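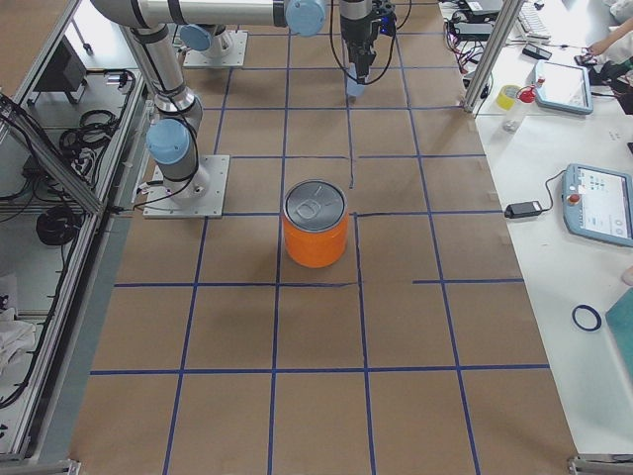
*Lata na célula de trabalho, papel kraft com grelha de fita azul.*

**03/02/2022 - Caderno de bancada, tarefa "arrumar a mesa"**

Objetivo do dia: fechar o protocolo de pegar e pousar em célula marcada antes de passar aos talheres. O pedido da Vavar continua a ser o mesmo: saber se um braço de catálogo, com garra de dois dedos, consegue levantar uma mesa de refeitório sem ninguém ao lado. A minha resposta provisória é não. Fica registado abaixo o que falta, para não repetir a discussão na próxima chamada.

**Preparação**

- Grelha refeita. A fita azul agarra bem ao papel, mas não fica direita quando é colada à mão. Os desvios não contam para o erro, porque a referência é o centro da célula medido depois da colagem, nunca a aresta da fita.
- Calibração garra-câmara repetida de manhã. Resíduo aceitável, valores na folha partilhada.
- Velocidade limitada nos dois braços. Só um executa; o segundo fica parado na posição de repouso.
- O planeador é o Dratulel, sem alterações desde a última entrada.

**Lata**

Fiz 31 tentativas com a lata de pé, posição inicial variada dentro da célula. Falharam 4. Duas foram por contacto lateral na aproximação: a lata rodou antes de os dedos fecharem e o centro estimado deixou de servir. As outras 2 foram no pouso, com a lata largada cedo demais. Ficou de pé nos dois casos, mas fora da célula de destino, e contei como falha.

O verniz brilhante da lata incomoda mais do que eu previa. O reflexo lateral desloca o contorno segmentado para o lado iluminado e a pega sai descentrada. A compliance da garra absorve quase tudo. Com um objeto mais leve não absorveria.

Nota para o Ihor: a tampa metálica não serve de referência de altura. A leitura de profundidade ali é lixo. Usar o plano da mesa mais a altura conhecida do objeto.

**Copo de plástico**

Mesma sequência, força de fecho reduzida. Ainda sem série completa, só ensaios soltos para afinar parâmetros. Observações:

1. Visto de cima, o copo é um bordo e um buraco. O detetor segue o bordo e ignora a parede, e a altura de pega fica mal definida.
2. Quando o copo está longe no campo da câmara do punho, parte dele sai da imagem. O Dratulel devolve uma pose na mesma, com confiança alta. Isto é um defeito e vou abrir um registo.
3. O azul claro do copo e o azul da fita confundem-se na máscara por cor se o limiar de saturação estiver baixo. Subi o limiar. Resolve este copo, não resolve o problema.

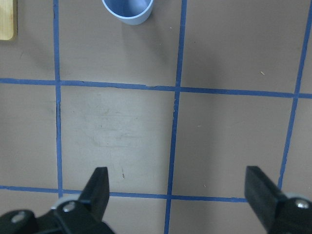
A alternativa é obrigar a uma segunda vista antes de qualquer fecho: recuar, centrar o objeto, voltar a estimar. Custa tempo de ciclo, e o tempo de ciclo já é o ponto fraco. Uma pessoa levanta copo e prato no mesmo gesto e passa o pano com a outra mão. Nós estamos a discutir um copo.

Outra coisa a tratar é a sujidade. Migalhas, pontos claros e zonas gastas no tampo aparecem como candidatos a objeto quando se baixa o tamanho mínimo de deteção. Se o subo, desaparecem as migalhas e desaparece também qualquer tampa pequena. Para arrumar, tanto faz. Para limpar, é precisamente o que interessa, e a Vavar quer as duas coisas no mesmo orçamento.

**Sobre a pergunta de fundo**

O Ihor Symonenko defende que o caso da Gimau (reposição de prateleira, embalagens iguais, posição conhecida) já está ao alcance. Concordo, com reservas na recuperação de erros: hoje, se a lata cair, o ciclo pára e espera por alguém. Num turno da noite isso vale zero. O caso da Vavar é outro. Objetos mistos, empilhados, com restos dentro. Nada do que medi aqui permite prometer isso, e não quero ver a taxa da lata citada numa proposta como se fosse a taxa da mesa.

**Pendentes**

- [ ] Registo do defeito: confiança alta com objeto parcialmente fora da imagem.
- [ ] Rotina de segunda vista; medir o custo em tempo de ciclo.
- [ ] Série completa do copo, mesmo protocolo da lata.
- [ ] Deteção de objeto tombado. Começar pela lata deitada - o copo rola de outra maneira.
- [ ] Pedir à Huỳnh as pontas de dedo mais macias, se ainda tiverem.
- [ ] Ihor: rever o critério de "pousado". Eu uso a base inteira dentro da célula, ele usa o centro. Escolher um e reprocessar.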